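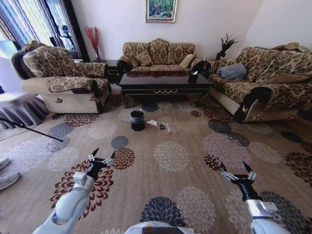

Senyo Antwi has asked that the opening remark be kept: a sitting room should be cleared from the floor up, and the coffee table left until last.

Slide 2. Juto's guidance to housekeeping staff follows the same order. Litter on the carpet, such as a crumpled tissue, goes into the lined bin first. Cushions and sofa covers come next. Pause for questions.

Slide 3. The February review covered 209 sitting rooms. In 23 of them, small litter remained on patterned carpet. Refer members to page nine of the handout for the revised checklist.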